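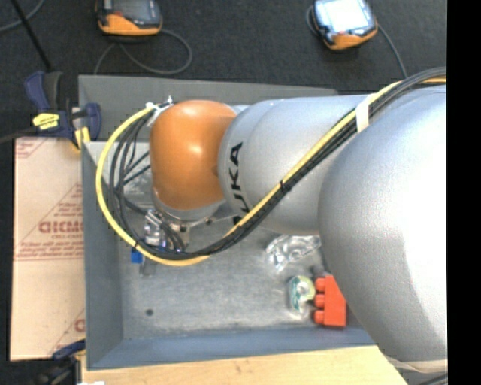 tapehead_r
Has anyone else compared the two editions of the Gillent album, the cassette and the download? I have had both since February and the low end doesn't match. On the tape, track five sits well under everything else, and on the file the bass is level with the drum machine. KUKA arm, orange wrist, gray bin under it, and that is close to how the tape sounds to me, heavy joints hanging over something hollow. The file sounds smaller. Is it a different master or just my deck?

lowpass_annie
Different master. The Junberg page lists two mastering credits, one per format. The download was also limited harder. I measured over 5 dB less dynamic range on the opener.

mono_sum
Measured with what? If you captured the tape through a consumer deck, the hiss and the head bump will throw the reading off. Head bump alone could explain the bass.

lowpass_annie
Kuroda deck, serviced, azimuth set before the transfer. The bump on that machine is at 60 Hz. The difference on track five is an octave higher.

tapehead_r
Mine is also at about 110, by ear. So the deck is probably fine.

ferric21
I don't agree that the file is the worse one. The tape edition loses the filter sweeps in the last third of side A. Those sweeps are the point of the record, and on cassette they turn to mush above 10 kHz. The Fuvero reissue of the first album had the same problem.

mono_sum
The Fuvero tapes were duplicated at high speed. Do we know how these were done?

lowpass_annie
Real time, according to the insert. Run of 21 for the first batch, then a larger one. The second batch may not be the same.

ferric21
Mine is second batch. No number on the shell.

tapehead_r
Mine is numbered. That would account for some of this. Could you post a spectrum of the last minute of side A? I'll do the same from mine tonight, no noise reduction, peaks at -6.

ferric21
Fine. 24-bit WAV or is FLAC ok?

tapehead_r
FLAC is ok.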